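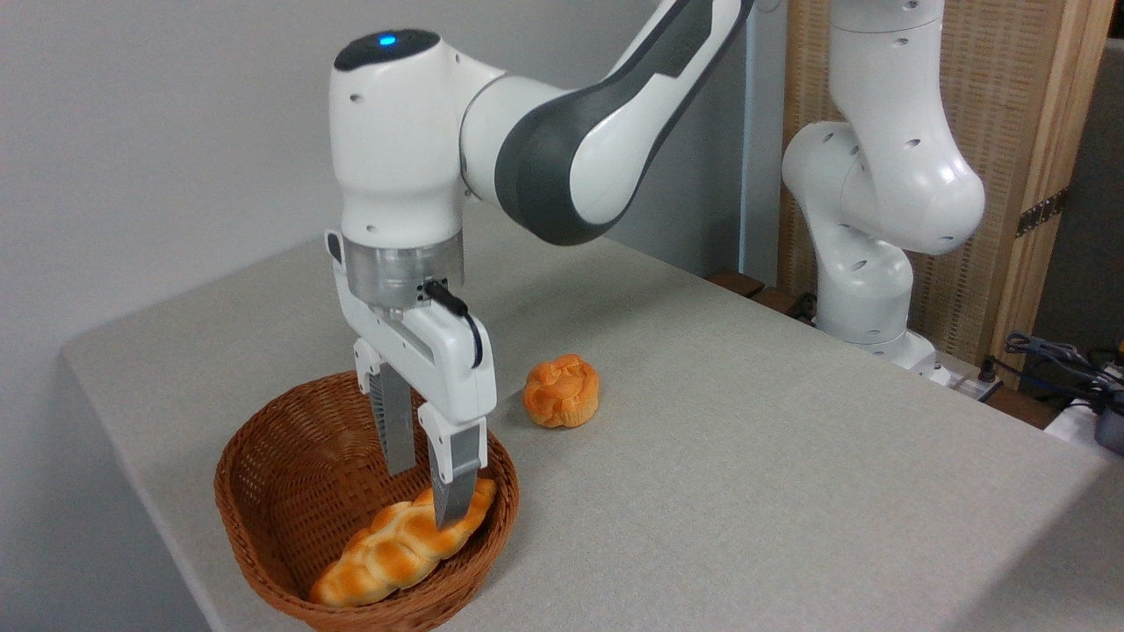 Nasrin Kiani
Home baker and writer of this blog

I had a message from Marlina Nasution asking what I keep bread in once it's baked, and whether a basket is any good for it. The short answer is yes for the day, no for overnight.

A shallow oval basket suits a braided loaf better than a round one does. The braid can lie on the diagonal and you get a bit more length out of it. I like a dark weave under a golden crust. Mine has a thick rolled rim, so I can pick it up from one side while I'm holding the butter dish in the other hand. Buns I leave out beside it, on the bench or straight on the table, or they end up squashed against the loaf and the tops get marked.

The basket I use at home came from the Landville market and cost me $18, a few years ago now. It has been to a lot of lunches. Crumbs are the main nuisance. They work down into the weave and you can't wipe them out, so I turn it over on the back step and knock it with a wooden spoon. Every couple of months I go over it with a dry pastry brush. I washed one in the sink once and it went out of shape as it dried. My aunt has it now for pegs.

If the bread is still warm I put a tea towel in first. Once it has cooled I don't bother. Glazed crusts stick to cloth if there's any warmth left in them, and you lose colour off the top of the plaits.

For overnight I wrap the loaf in a clean towel and put it in the bread tin with the lid on. By the next morning it's fine for toast. By the second afternoon it's French toast or bread pudding, and I've stopped pretending otherwise. Buns dry out faster, so I freeze whatever is left after tea and warm them in the oven from frozen.

Marlina also asked about the plaiting. I do three strands most of the time and four if there are visitors. Roll them fatter in the middle than at the ends, and start plaiting from the middle, then turn the tray and do the other half. Tuck the ends well under. Brush with egg, wait until it's gone tacky, then brush again. That second coat gives you the deep colour on top, and the creases stay pale where the dough has opened up in the oven.

For knotted buns I weigh the dough out, or one tray gives me two sizes and the little ones catch. The recipe is under February in the archive, along with the one for the seeded loaf.

Next up is the rye I've been putting off. The starter is out of the fridge and I fed it this morning.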